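CBD oil for knee pain - worth the price?

ziad_daher
My knee doctor has no objection to me trying CBD oil but wouldn't recommend a brand. Zosmont is $50 a bottle. Has anyone over 60 here used it for more than a month?

afaf.t
Seven months on it, 20 mg at night. I sleep better. The knee is the same.

Paltport_Jan
I'd save the money. I took Darkeo from January on and felt no change. A heat pack did more for me.

afaf.t
Different brand, different dose. You can't say it does nothing.

Paltport_Jan
I said it did nothing for me. Ask for the lab report before you buy - Darkeo never sent me one.

c_flanagan
Check with the pharmacist too if you take blood thinners. My mother had to stop hers.

ziad_daher
No blood thinners, just a blood pressure pill. I'll ask anyway.

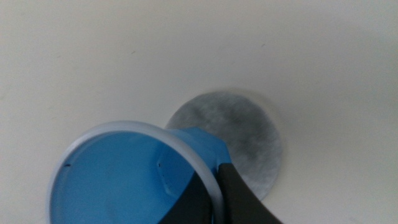
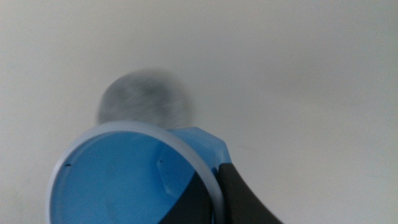 Zosmont does list a lab report on its site, but it's for an older batch. I've emailed them for the current one and will hold off ordering until I get it.

afaf.t
Start low if you do. I began at 7 mg.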